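Pre-use inspection checklist, with comments: Brumby two-finger gripper kit and Pindance simulation package

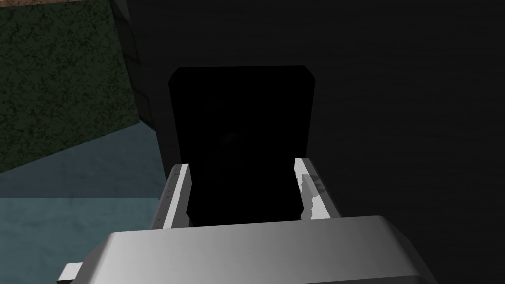
Posted by the Ferkow workshop review desk | November | Filed under: Kit on trial, Grippers

The Brumby kit is sold as a parallel gripper, a wrist adapter and a licence for Pindance, the simulation package that goes with it. We had the kit on trial on the small packing cell at Rana. The list follows the order we worked in. Each item is marked Pass, Pass with comment, Fail or Not checked. Anyone trialling the same kit is welcome to copy the list and strike out what does not apply.

Section A. Paperwork and contents

A1. Packing list matches contents of box.
Pass with comment. Spare finger screws were missing and came by post later. The supplier did not argue.

A2. Manual supplied in English, with the risk information in one place.
Pass with comment. The pinch hazard is dealt with at the front, but the warning on stored air pressure is in an appendix. We printed that page and put it in the cell folder.

A3. Declaration of incorporation supplied.
Pass.

A4. Pindance licence covers the number of seats ordered.
Pass. Three seats, one of which must stay tied to a single computer.

Section B. Simulated checks in Pindance, before any hardware is powered

B1. Gripper model loads with housing and both fingers in place.
Pass.

B2. Finger opening in the model agrees with the data sheet.
Pass. Check that the units are set to millimetres first. The package remembers whatever the last user picked.

B3. Wrist view available, looking along the fingers to the part.
Pass with comment. With the black test block lined up between the open fingers, the view is clear at the top of the block, but the housing hides the lower part. Anything standing low against the base of a part would be missed from here. Use the side view as well before approving an approach path.

B4. Part can be told apart from its background.
Pass with comment. A black block against a dark charcoal background is a poor choice for a check of this kind. The outline can be made out, including the clipped top corners, but there is next to no detail on the face. We recommend a pale part for first trials, or a brighter light setting. The default lighting leaves the right-hand side in shadow.

B5. Clearance between finger and part on both sides before closing.
Fail at first attempt, Pass on repeat. From the wrist view the sides of the block nearly line up with the inner faces of the fingers, and it is hard to judge by eye whether there is room. The clearance readout has to be switched on from a separate menu. With it on, we had 2 mm on the tighter side after moving the approach point. Do not sign this item off by eye.

B6. Finger surfaces shown in the model match the fingers supplied.
Pass with comment. The model has small dark marks down the inner edge of the left finger and grey patches on the inner face of the right one. Our supplied fingers were plain and new. The patches are surface finish in the model and have no effect on the grip calculation, but an inspector comparing screen and hardware should know this before writing up a defect.

B7. Small tab at the lower left of the housing included in collision checking.
Fail. Pindance draws the tab but leaves it out of the collision shape unless "full housing" is ticked. We ran a path past a guard post with the box unticked and no warning was given. With it ticked, the warning came up. Tick it and save it as the default.

B8. Emergency stop behaves correctly in simulation.
Pass. Note that this does not replace D3.

Section C. Mechanical checks, power and air off

C1. Air isolated, locked off and bled down.
Pass. Gauge read to zero before hands went near the fingers.

C2. Adapter seated flat on wrist, dowel engaged.
Pass.

C3. Adapter screws tightened to the figure in the manual and paint-marked.
Pass.

C4. Fingers square, free of burrs, no play when pushed by hand.
Pass with comment. One finger had a sharp lower corner. Dressed with a fine file. Gloves for fitting until this has been done.

C5. Hoses and cable clear of the wrist through full travel.
Pass with comment. The supplied cable is short for our arm. We moved the first clip back and turned the wrist slowly by hand to both ends.

C6. Guarding in place and interlock fitted.
Pass.

Section D. Powered checks, reduced speed

D1. Area clear, one person on the pendant, nobody inside the guard.
Pass.

D2. Fingers open and close on command, no part present.
Pass. Ran 60 cycles. No sticking and no odd noise.

D3. Emergency stop tested from each button.
Pass. Arm stopped and fingers held position in every case.

D4. Grip held on loss of air.
Pass with comment. The grip holds for a time and then weakens. The manual says so, but the sales sheet says "holds on air loss" and leaves it there. Do not leave a part hanging over a walkway or a work surface on the strength of that line.

D5. Interlock opens, arm stops.
Pass.

D6. Test part picked and placed at reduced speed.
Pass. 167 picks with no drops. Two were off centre, both after we had knocked the tray.

D7. Full speed run.
Not checked. Held over until B7 is settled with the supplier.

Section E. Handover

E1. Operators shown the isolation procedure and have carried it out themselves.
Pass.

E2. Cell folder updated.
Pass. Includes the air pressure page from A2 and the saved Pindance settings.

E3. Spare fingers held on site.
Fail. On order. Delivery is quoted at up to three weeks.

General comments

The hardware is sound and quicker to fit than the one it replaced on this cell. Most of our remarks are on the software side. Pindance is useful for planning an approach, and it caught one path that we would otherwise have tried at low speed. The trouble is with the defaults. The clearance readout and the full housing shape should both be on from the start – at the moment a new user can get a clean result without either.

We have asked the supplier to change the collision default and to reword the air loss line. Until there is an answer on the first, our recommendation is reduced speed only.

Overall result: accepted for trial use with conditions. Outstanding items B7, D7 and E3.

Next inspection due after the spare fingers have been received, or after any change to the adapter, hoses or tray position, whichever comes first.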